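Two reporters, one phone: how Kernodberg keeps its news alive

When the army closed the radio station in Kernodberg in February, 40 people lost their work in one morning. Two of them went on reporting. They crossed the river to Dernon and began to send short bulletins by telephone, always after dark.

Their list has now 3913 readers. Both asked me not to print their names, as a colleague in Asby was arrested on Saturday.
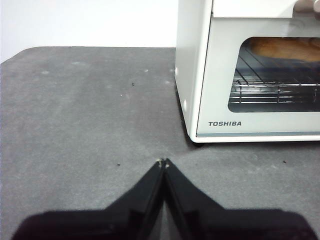

The bulletin is written in a rented kitchen in Dernon, and it goes out before midnight. I was allowed to see little there: a gray mat, a white Toshiba toaster oven, a plain white wall. The older reporter read me the night's first line, on the shelling near Dalisay, and then she changed one word.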